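Section 4: Sorting and rinsing your plastic bottles

Okay, you've got the Kaviveck rinse rack put together (Section 3) and it's standing level. Now for the part I like best, getting the bottles ready to go on it! I've put 1,140 bottles through mine and I still do it in this order.

What you need

The rack and its drip tray
The long brush from the box, the one with the bent neck
Dish soap, the plainest you have
A bin for anything that won't come clean
A hard tabletop you can wipe down afterward (please don't do this on a tablecloth, I've tried)

Steps

1. Tip everything out onto the table and let it lie there a minute. Some will stand, some will roll, so keep a hand near the edge.

2. Take the caps off and set them in the small cup on the side of the rack. Caps go in a separate load, see Section 6.

3. Empty out whatever is left inside. If it's milk or a yogurt drink, do this over the sink and not over the tray, or you'll be smelling it for days.

4. Sort by how dirty they are and forget about size for now. I make two groups - quick rinse and long soak. Water and tea bottles nearly always go in the first group. Milk bottles go in the second even when they look fine.

Note: The rack holds 54 small bottles if you fill every peg. I leave the back row open so I can get my fingers in.

5. Rinse the quick group under the tap, shake them, and hang them neck down.

6. Fill the tub with warm water and a squirt of soap, push the long-soak bottles under until they stop bubbling, and walk away for 10 minutes.

Caution: Warm, not boiling! Thin plastic goes soft and folds in on itself, and then it won't sit on the peg at all. Fergal Dunne wrote to me about losing a whole batch that way, and he'd even read the first edition of this guide.

7. Brush the inside, then the shoulder on the outside. The shoulder is where grime settles on a bottle that's been lying around outdoors or in a shed, and it needs more elbow grease than the rest.

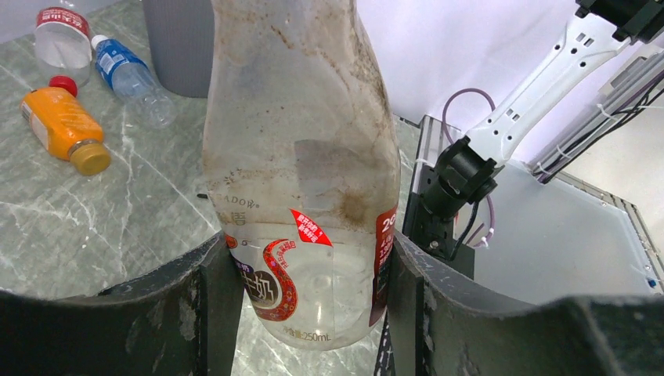 Small milk bottles, the 250 mL kind, are the ones I get the most mail about. The cloudy look on the plastic can hang on after the dirt has gone, so don't judge by that. Run a thumb over it. If your thumb comes away brown, back in the tub it goes. If it comes away clean, you're done with that one, haze and all.

8. Leave wraparound labels on until after the soak. A lot of them slide off by themselves, and the stubborn ones you can slit with a thumbnail and peel (slowly, or you get confetti).

9. Give any bottle with a set-in stain one more soak. If it's still there, put it in the bin and move on. I used to go three or four rounds and it was never worth the water.

10. Empty the drip tray and wipe the table before you start the next load.

Next up is Section 5, drying and stacking.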